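Keys, a key ring and a row of hooks: how do you keep them in order?

Home and Workshop Help > Storing and Sorting
Posted 29 October 2024

Fedar

Hello everyone. I would like to ask for advice about keys, because I am losing too much time with them.

We have a small work corner with a wood-grain table, and on the wall at the side there is a rail with a row of small hooks. The idea was that every key has its own hook. In practice the keys arrive on the table and stay on the table. The rings I use are the usual split rings of metal, and I find them very difficult to open. I broke two fingernails last December with the same ring. Then I bought small colored tags, but I don't know what is the best system for the colors. Should one color be for one door, or for one person?

My second problem is that the table is never completely clean. There are always small white bits on it, I think from paint or from packaging, and when I put a key down I must wipe it after. Maybe this is a separate topic, but if somebody has a solution I will be thankful.

I have 7 hooks that I can use and more keys than hooks. I do not want to buy a key cabinet, the ones I saw were too big and the landlord does not like new holes in the wall.

I looked in the older topics before writing. The search gave me 2,554 results for the word "key" and most of them were about the keyboard.

Vidura

I had the same problem with the colors, so I can tell you what worked for us. Give the color to the place, never to the person. People change, and also people exchange their keys, and then the color says something wrong. With us red is the outside doors, yellow is the storage, and green is everything that is not dangerous to lose, for example the key of the mailbox. Write the list on paper and put it near to the hooks.

About opening the ring: do not use the nails. Take a staple remover, the type with two jaws. Push the teeth between the two layers of the ring and the gap stays open while you slide the tag on. A thin coin is also possible, but it slips. If the ring stays open after this and does not close flat, throw it away, the tag will fall out one day when you are on the street.

For the hooks, it depends how deep they are. On small hooks you should hang the metal ring itself, and never the tag. The hole of a plastic tag is weak and it breaks after some months. Also turn the ring so that the keys hang straight down, otherwise two neighbors are always touching and you take both of them. If you have more keys than hooks, put together the keys that you use on the same day. I would leave one hook free, for the key which is in movement.

If your rail is attached with cable ties, you don't need to make new holes. Pull the ties really tight and cut the ends short, because a long end catches the tags. Our corner is also with a patterned wall, black and white, and I must say that a small metal ring is not so easy to see in front of it. The colored tags help very much with this.

I put three views of the corner, with the wall behind the table, and the ring in the last two.
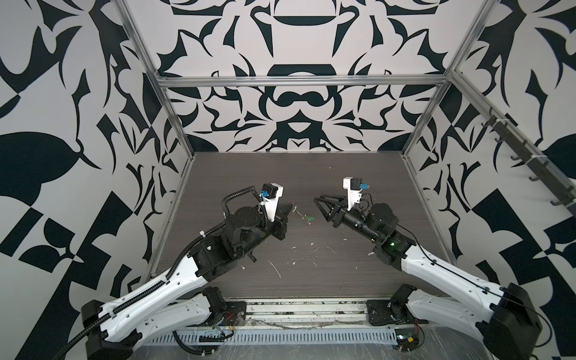
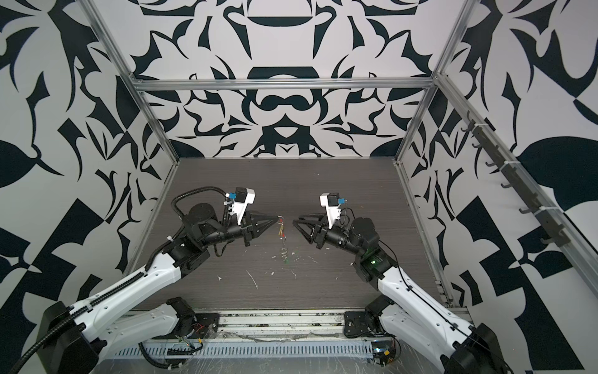
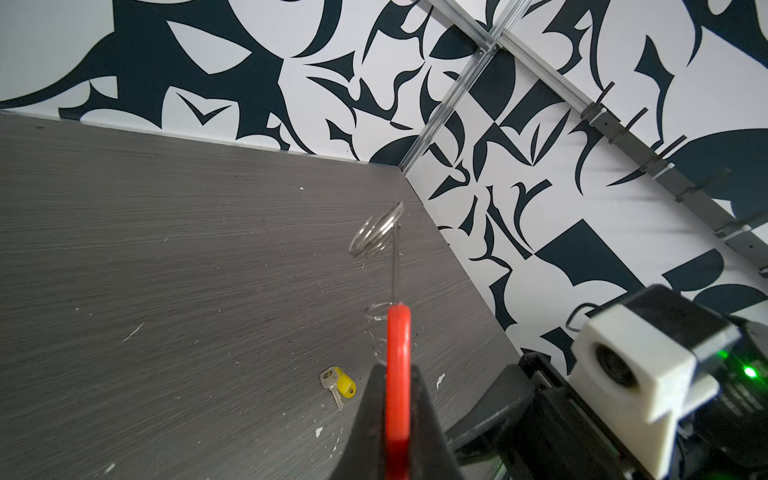
Heffernan does not agree with the part about the free hook. In a small place a free hook is filled in one week with something that is not a key, usually a rubber band or a mask, and then you have the same disorder but higher on the wall. Better is to use all the hooks and keep a little dish for the key in movement. The dish should be so small that only one ring fits in it.

I also would not group the keys by day. Group them by door, in the order how you walk. Then the hand finds the key without reading.

For the white bits: use a soft brush first and a slightly wet cloth second. If you begin with the cloth you only push them into the grain of the table. I do it every 7 days and it takes around the time of boiling water for tea.

Generix

just use a bowl. i have a bowl since many years and the keys are in the bowl

Fedar

Thank you all. I tried the staple remover this evening and the ring opened at the first time, I am very happy. I will take the colors by place like Vidura wrote, and I will try the small dish also. The bowl I had already, it is the reason why I asked.

One more thing, does somebody know if the plastic tags exist with a metal eye? I looked in two shops and they did not understand what I mean.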